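Flusau gripper build, wrist still droops

omolara_obi
Posted February 6, 2022

ok so update. Gripper is on the arm, knit sleeve pulled over it, fingers close fine on the bench. On the arm it sags. 400 grams with the sleeve, which is over what I planned. Wrist servo gets hot after 3 minutes holding level.

Things tried so far:
new horn screw
lower speed
gain up to 50, buzzes like crazy

Running it next to the desk in the shared shop, wall monitor behind, tablet in hand for jogging.
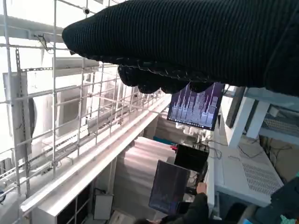 Tamunoemi Shehu: lose the sleeve for a day and test again. Knit drags on the joints when it bunches, mine did the same in January and I blamed the servo for a week.

omolara_obi
did that already, should of said. Droops less but still droops. And I want the sleeve, bare fingers scratch everything

orysia_m
Disagree on the sleeve. It's the servo. Those are hobby grade and you're hanging the whole gripper off one horn. Put a spring on the wrist, cheap fix, done

Tamunoemi Shehu
spring only helps in one pose. flip the wrist and now it fights you

orysia_m
so don't flip the wrist?? she's picking stuff off a desk

adebayo_f
What firmware. Evau had a bug where hold current dropped after homing, fixed in build 157. Check before you buy anything

omolara_obi
on an older one. ugh. flashing tonite, will post numbers w/ and w/o sleeve

orysia_m
still get the spring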